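Grasp planner picks the rim every time, even when the handle is the better choice

tinlathe
Posted in Planning and Control

Hello all, long-time reader and only my second thread, so be gentle with me! I've been working through the tabletop tasks in the Matden simulator with a two-arm setup, and I've got the Hollomden planner running on top of it. The scene is a long wooden table with a saucepan, a little figurine on a base and the usual household odds and ends, and a second table right beside it. 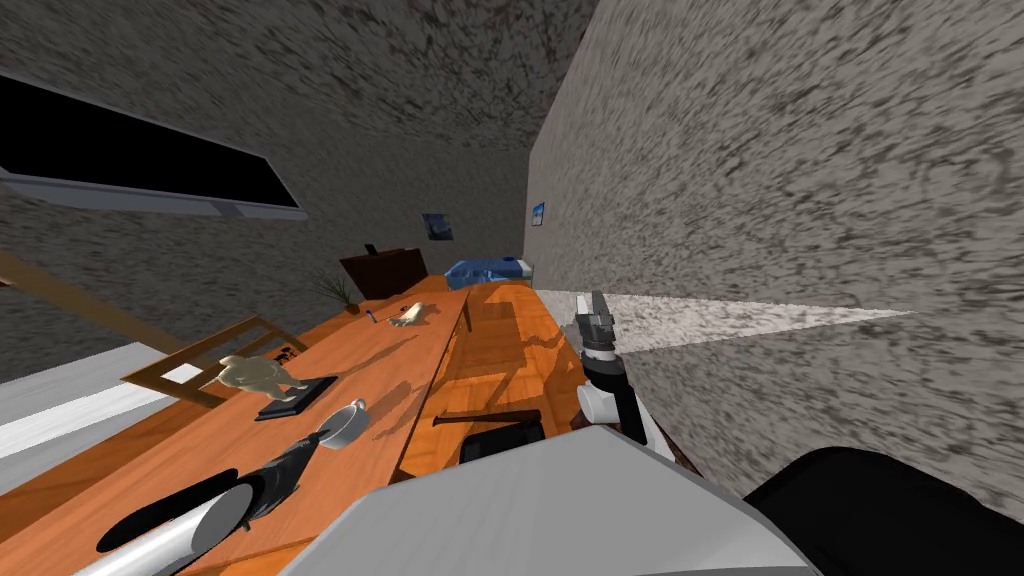
My trouble is with mugs. The planner ranks its candidate grasps, I keep the top 20, and nearly all of them put one finger inside the mouth with the rim between the two. I'd much prefer the handle, because the next step in my task is a pour and the wrist runs out of travel when it starts from a rim grasp. I've raised the handle weight from 2 to 4 and I can't see that it changes the ranking one bit. Has anybody had luck with this?

oatbracket
Welcome! What are you using for the mug's collision shape? If it's the default convex hull, the gap in the handle gets filled in solid, and then no finger can pass through it as far as the checker is concerned. Your weight never gets a chance to matter - those candidates are thrown out before scoring. I lost most of August to this one, so you have my sympathy.

mossy_encoder
I'm going to disagree a little, and I hope kindly. A rim grasp is a perfectly good grasp for a mug. You get two fairly flat fingers on a thin wall, and small pose errors don't hurt you much. Handles are narrow and curved, and on the gripper I use they let the mug swing. I'd keep the rim and fix the pour by adding a regrasp, or by choosing the arm's starting posture with the pour in mind.

tinlathe
Thank you both, this is so helpful. I checked, and yes, it was the convex hull! I've split the mug into 13 pieces with the Flurkico tool and now the handle candidates do survive the check. They still come in below the rim ones, mind you, so I went back to stepping through the approach from the wrist view.

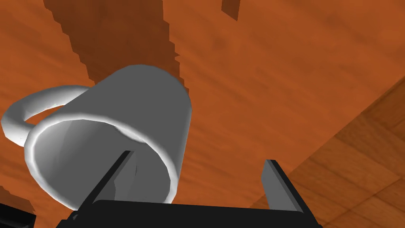 I'd also been treating the table as one flat plane and forgetting the gap to its neighbor, so that's on my list for tonight.

oatbracket
Glad the hull was it! For the ranking, look at whether the score is computed before or after the inverse kinematics check. In Hollomden it's before, unless you switch it. You want reach for the whole task to count, pour included.

mossy_encoder
Still on team rim over here :) But I agree about the order of the checks. The Mudaliar scoring plugin lets you pass a goal pose along with the grasp, and it drops anything that can't get there. It's slow, roughly double the planning time on my machine, and the docs are thin, but it might settle our argument for us.

tinlathe
I'll try the plugin with both kinds of grasp and post the logs when it's finished. If the rim wins fair and square, I'll come back and say so!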